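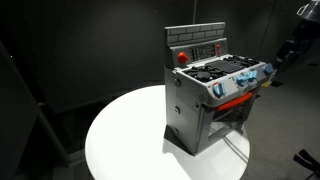
Knobs on toy kitchen stove too stiff for my daughter, and the backsplash leans. How to fix?

Asked in: Toys and Play Furniture
Posted 2024-06-08
Tags: play kitchen, plastic toys, small repairs, second hand

Hello all. I bought this toy stove second hand for my daughter, who is three and a half. It is the silver-gray kind with four light blue knobs in the front and one big red-orange knob on the rear panel, left end. The top has two black burner grates with a ribbed griddle between them, and at the back stands the thin brick-pattern piece.

I have two problems and one small question.

First problem. The blue knobs are very hard to turn. I can turn them with my adult hand, but my daughter uses two hands and then the whole stove moves on the table. The big red-orange knob is fine, it turns easily and she likes it the most. Of the four blue ones, the one at the right corner is the worst. I washed the stove with dish soap and a soft brush before giving it to her, so maybe some soap stayed inside, but I believe the knobs were already stiff before the washing. I cannot be sure, I did not try them enough.

Second problem. The brick piece at the back does not stay straight. It goes into a slot behind the rear panel, and when the child touches it, it leans to the back. One time it came out completely. I tried to put folded paper in the slot. It worked for one day.

The small question is about the printing around the knobs. It is small and dark, and I would like to clean there better without removing it. What can I use?

There was no box and no paper with it. The seller told me it is a Cirari, but I did not find this name anywhere on the underside, only a recycling mark and a number, 390. If somebody knows where to find the instructions I will be thankful. I am not looking to buy a new one, I only paid a little and I think it is good plastic. I have a small screwdriver set and ordinary household things.

Thank you for reading, and sorry if my English is not perfect.

3 answers

Answer 1 (accepted by the asker)

I have repaired many plastic toys for our family and I think both problems can be solved in one evening.

Start with the knobs. On toys of this type there are usually two ways the knob is held. Either it is pushed on a post from the front, or there is a screw that comes from inside. Try first to pull one knob straight out, with your fingers only. Pull evenly and do not rock it. If it does not come with moderate force, stop, because the post is thin and it can break.

If it is held from inside, turn the stove over on a towel. Look for screws on the underside, and look also under the rubber feet if it has them. Put the screws in a cup, and write down which one came from where if they are not the same length. When you have it open, you will see the back of each knob. Most often there is a screw with a washer, and the previous owner or the factory made it too tight. Loosen it a quarter turn and try the knob. Loosen again if needed, but the knob should not wobble — a loose screw can come out later and this is not good with a small child.

If some knobs make a click, there is a small plastic tongue that goes over teeth. Dried soap or old juice there makes everything stiff. Clean with warm water and a cotton swab, and let it dry fully. Afterwards you can put a very small amount of silicone grease on the post. Please do not use cooking oil. It becomes sticky after some weeks and you will be back at the beginning. I also don't use the general spray from the garage, because it smells and some kinds are bad for plastic.

Before you open anything, check if there is a battery door. Take the batteries out if there are any.

For the backsplash, paper gets soft and flat. Use a strip of thin craft foam, the kind sold in sheets for children. Cut it as long as the slot, put it on the back side of the brick piece, and push both down together. If it is still leaning, put a second strip. I would not glue it, since at some moment you will want to take it off for storing.

For the printed marks, only a damp cloth with a drop of dish soap. Do not use alcohol, nail polish remover or the white sponge that erases. That sponge is like fine sandpaper and the marks will be gone. For the dirt close to the knobs, a dry soft toothbrush is enough.

For the stove moving on the table, a piece of drawer liner under it will hold it.

Comments on this answer:

Asker: Thank you very much, this is clear. There was no battery door on mine. The screws were from the underside, 6 of them, and two were under the feet as you said. The right corner knob was simply screwed very tight. The others had a gray dry thing in the teeth. Now my daughter turns all of them with one hand. I will buy the foam tomorrow.

Reply: Good to hear it. Check the screws again in a month or so.

Asker: The foam is in now, one strip was enough. I used blue because it was the only color in the shop, but it is behind so I do not mind.

Answer 2

We have something similar at home but ours is from Peltitz and a bit bigger, so I can't say for sure it is the same inside. Our knobs were stiff when new and became easier after some months of playing. Maybe just wait? My son was also three and he got stronger hands :)

About the back piece, we took it off and never put it back. He did not miss it. Keep it in a drawer if you want to sell the stove later, people ask for all the pieces.

Comment: Waiting does not help if the screw is too tight, it only wears the plastic.

Comment: ours had no screw, I think.

Answer 3

I only want to answer about the name and the instructions, as the rest is already explained.

The number on the underside is often a mold number and it does not help much to find the model. I wrote once to Rathnayake, the shop where I bought our play kitchen, and they sent me the instruction sheet by e-mail in April, although my kitchen was already old. So it is worth to ask a shop, even when you did not buy from them. Send a photo of the front and a photo of the bottom.

Also there is a parts swap page called Plillorell where parents list single pieces from toy kitchens, like burners, knobs and small doors. When I looked there were 41 listings for stove parts. Most are free if you pay the mailing. If one of your knobs breaks during the repair, I would search there first. Measure the hole in the knob before you ask, and say if it is round or has one flat side. I did not do this the first time and I received a knob that I could not use.

If you need to smooth an edge after something breaks, use wet sandpaper number 2000 and go slowly. It leaves almost no mark on gray plastic. On the blue I did not try.

Comment from asker: Thank you, I wrote to the shop and I am waiting. Nothing is broken until now.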